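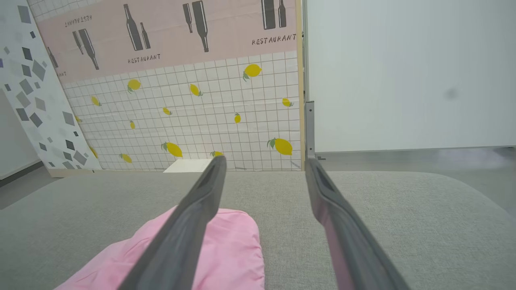 Quick one before I forget it all. 30th September, review of the Bomcombe print panel and the gray Savchuk padded unit that we bought to go with it. Both for the corner by the back wall. Total was $263 for the pair with delivery, which is less than I'd told everyone, so good start.

Panel first. Light wood frame, pink band up top with wine bottles and RESTAURANT printed all over it, then a white grid with lemons below. Bottles come in pairs, big one and little one. Some of them are upside down and so is some of the lettering. I thought we'd got a misprint and rang Glenys Hebden, who ordered it. No, same on the website, tossed-about pattern, it's meant to go every which way. Ok. You stop seeing it after a week or so.

The print is good. Pale pink, dark gray on top, reads from across the room. The lemons are what people like. Lemons with leaves on, nice yellow, looks like somebody's kitchen tiles. I'd have had the whole thing in lemons personally and skipped the bottles.

Weight - light. Maybe too light. Someone walks past quick and it wobbles. We shuffled it back a bit and it's been fine.

## The gray one

Bought for the color, if I'm being truthful. Needed something plain next to that panel, anything with a pattern would of been a headache.

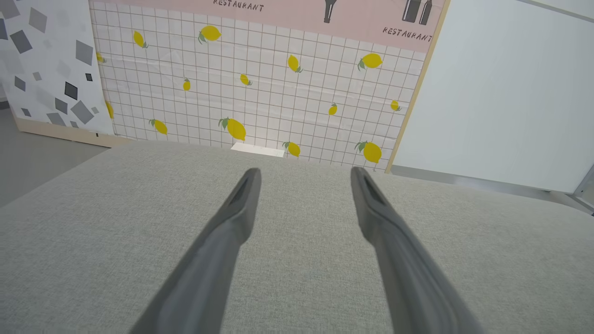
**Avalstead Community Club, Rooms & Furnishing Team**

Fabric is a fine weave with a bit of speckle in it, pale gray that goes slightly green depending on the light. Volodymyr Chornovol says it's gray full stop. We've agreed to leave it there. Next to the white part of the panel it looks clean and doesn't fight the lemons.

Things I like:

- rounded corner. I've caught my hip on the old Trekton table 5 times since May, not once on this
- speckle hides crumbs
- firm enough to fold stuff on

Things I don't:

- speckle hides crumbs (found a lot of them)
- no removable cover, so it's cloth and elbow grease
- fluff. Anything fluffy you put on it leaves some behind

Cleaning took a couple of goes to work out. First go I used a stiff brush and roughed up a patch near the back, don't do that. Soft cloth is the way. We've settled on the pink ones from the cupboard, barely damp, dab and lift. 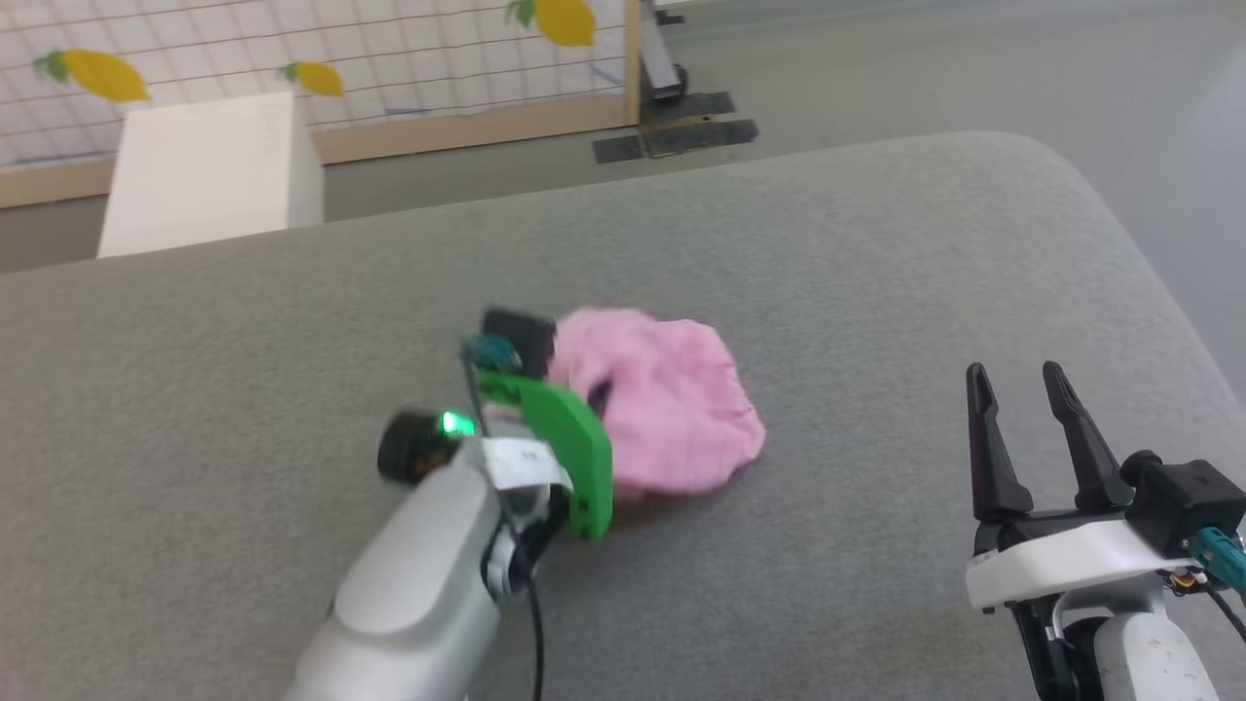 Don't scrub in circles either, the felty surface goes bobbly. Coffee came out same day. Orange squash took two tries and theres still a faint ring if you know where to look. Left it overnight to dry both times, could probably of been sat back in use sooner.

Wiping the panel is easier, dry cloth over the front and done. Haven't tried anything wet on the print and not planning to.

Would I buy again? Gray one yes. Panel yes but I'd want heavier feet on it, and I'd ask Bomcombe if they do the lemons by themselves. Delivery was almost 68 days by the way, on the panel only, the Savchuk came the same week. If you need it for a date order early. Order ref ends 872 if Glenys wants to chase the late fee.

Four out of five for both.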